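Workshop news: the two-arm bench

The Lazaridis bench has moved on a good deal since February. Regular readers will remember that the plan was to build a pair of arms on a shared frame in the back bay and have them tidy a worktop. The frame is bolted down and square, at the second attempt, and the wiring runs have been redone in proper trunking.

The arms themselves are still waiting on two joint drives from Omura, so most of the recent work has been done in simulation. Ivone Tavares built the model over several evenings, taking her measurements straight off the frame. It runs on the old desktop by the window, slowly, but it runs. If you want to try it, log in with the workshop account and open the folder called Naria. Please save your own copy before you change anything.

The task we have settled on is putting marker pens into a cup. It sounds small, and it has kept five of us busy for weeks. Each arm has to pick up a pen, turn it the right way and let go over the cup without getting in the way of the other. Tharun Unnithan wrote the first version of the turn-taking code, which makes one arm wait while the other is near the middle. We have logged 63 runs with it so far. The left arm is reliable. The right one tends to let go too early, and we think the fault is in the grip timing — the same setting caused trouble on the single-arm build last year. 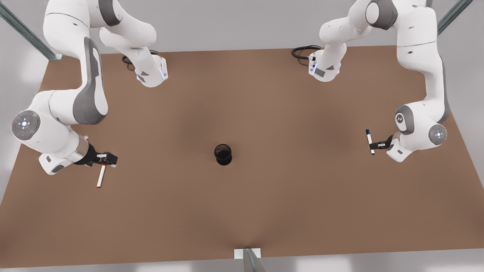
Hui-mei Chiang would like us to try a wider cup first and go back to the narrow one once the timing is sorted. She also thinks the waiting rule is too cautious, and that both arms could move at once for most of the reach.

We will test both ideas at the next build evening, which starts at 8 in the usual room. Zsófia Kun is cutting spare finger pads and could use a hand with the sanding. Bring a laptop if you have one, as the desktop can only run one copy at a time.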